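Week 4 handout: driver assistance at Rurnevix

Rurnevix put lane and distance assistance into 38 delivery cars in July. Management's claim: drivers arrive less tired. Read the survey before you believe it. It asked 408 staff, and most of them don't drive.

Residential roads are the harder case. With no center line, what should the car hold to? 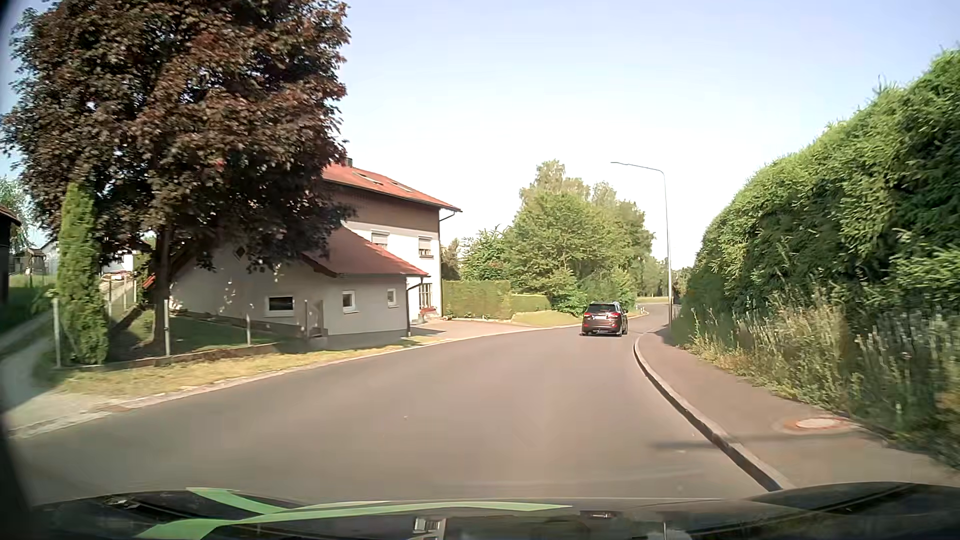

Zuleica Cavalcanti objects that drivers still do the hard bits, only now they also have to watch the software. Fair, and the survey had no question on it.

For next time: who gets the blame when the car brakes late? Bring the Fellbridge contract, clause on logged data.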